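Contrôle cellule bi-bras, poste trousse – site Corkach
Visite du 9 mars. Contrôleur : P. Carrasco. Suivi : P. Bravo
Réf. fiche : 162

1. Accès et arrêt
Arrêt d'urgence accessible des deux côtés : OK
Essai arrêt : OK, les deux bras
Consigne affichée au poste : NON. Encore l'ancienne, version novembre. A remplacer

2. Zone commune aux deux bras
Limites de zone déclarées dans le programme : OK
Vitesse réduite 300 mm/s en zone commune : OK
Priorité d'un bras sur l'autre écrite quelque part : NON. Connue de l'équipe, pas suffisant. Bravo voit avec Olivares

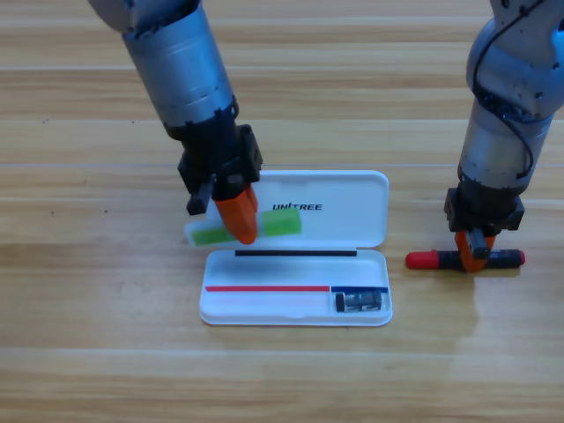

Pt 2 – les deux bras autour de la trousse ouverte, stylo côté droit

3. Câbles et état général
Câble bras droit, passe sur l'avant-bras : vérifier le jeu en bout de course. Pas de colier prévu au plan, en demander un
Avant-bras gauche : éraflures et marques sombres. A noter au registre, recontrôle prochaine visite
Doigts de préhension orange : serrage OK, contrôle tous les 300 cycles. Registre à jour jusqu'à la ligne 16, après plus rien

4. Objets et plan de travail
Objets sans arête vive : OK
Trousse non bridée : accepté si dégagement doigts/couvercle respecté à l'approche. Valeur mini à écrire dans la fiche
Pinces ouvertes avant descente : OK au programme

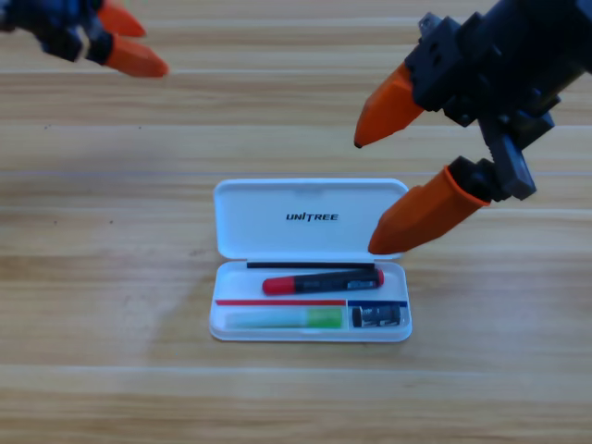 Pt 4 – doigts du bras droit ouverts, près du bord du couvercle

5. Suites
Consigne + règle de priorité : bloquant, avant reprise en auto
Collier câble : commande Orex, non bloquant
Copie fiche à Lirkgate, faite
Signature Bravo : en attente, relancer si pas de reponse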